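How to Make Lemon Curd Without Lumps

Filed under: Preserves and spreads
Makes: two small jars
Written by Nusrat Afridi

Most lumpy curd comes from egg white that has cooked before it was mixed in. The method below puts the eggs in at the start, while everything is cold, and heats the lot slowly. It takes longer than the usual way but you won't need a double boiler and you probably won't need a sieve.

What you need

4 medium lemons, unwaxed
200 g caster sugar
100 g unsalted butter, soft
3 whole eggs and 1 extra yolk
A pinch of salt
A heavy saucepan, a whisk, a wooden spoon and two clean jars with lids

If you can only get waxed lemons, scrub them under hot water with a stiff brush and dry them well. Weigh a lemon in your hand before you buy it. A heavy one with fairly thin skin gives more juice than a big light one. Thick, knobbly skins are fine if you mostly want zest.

Step 1: Jars

Wash the jars in hot soapy water, rinse them, and stand them upside down on a rack in the oven at 140C while you get on with the rest. Boil the lids for a few minutes and leave them on a clean tea towel.

Step 2: Zest and juice

Zest two of the lemons with a fine grater. Stop when you reach the white pith. Roll each lemon on the worktop under your palm, then halve and squeeze. You want 150 ml of juice. Strain out the pips.

Step 3: Cream the butter and sugar

Beat the butter and sugar in a bowl until pale. Add the eggs and yolk one at a time, beating after each, then the salt. Pour in the juice slowly. The mixture will look curdled at this point. Carry on, it smooths out as the butter melts.

Step 4: Cook

Tip everything into the saucepan and set it over the lowest heat you have. Stir with the wooden spoon, getting into the corners. Once it looks smooth, turn the heat up very slightly and keep stirring until it coats the back of the spoon and a finger drawn through it leaves a clear line. If you use a thermometer, take it off at 77C. Do not let it boil.

My old Riden hob runs hot even on its lowest setting, so I lift the pan off for a few seconds every now and then. On an induction hob you can leave it where it is.

Step 5: Zest and pot

Take the pan off the heat and stir in the zest. Pour into the warm jars, press a disc of baking paper on to the surface and put the lids on. The curd thickens a good deal as it cools.

Keeping it

Curd is not a true preserve. Keep it in the fridge and use it within two weeks. It also freezes well in a plastic tub, with a little room left at the top. Thaw it in the fridge overnight and stir.

If it goes wrong

Too thin: put it back over a low heat and give it a few more minutes.
Lumpy: push it through a fine sieve while still warm.
Too sharp: beat in another spoonful of sugar before it cools.
Metallic taste: usually an unlined aluminium pan. Use stainless steel or enamel.

Rizwan Dogar wrote in to ask whether limes work. They do, but use a little less juice and expect a paler curd. 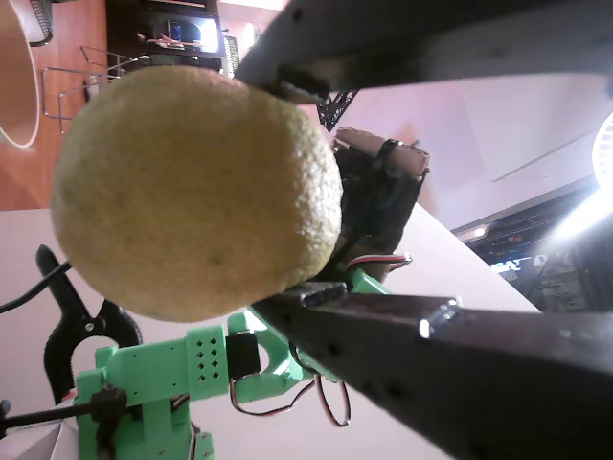
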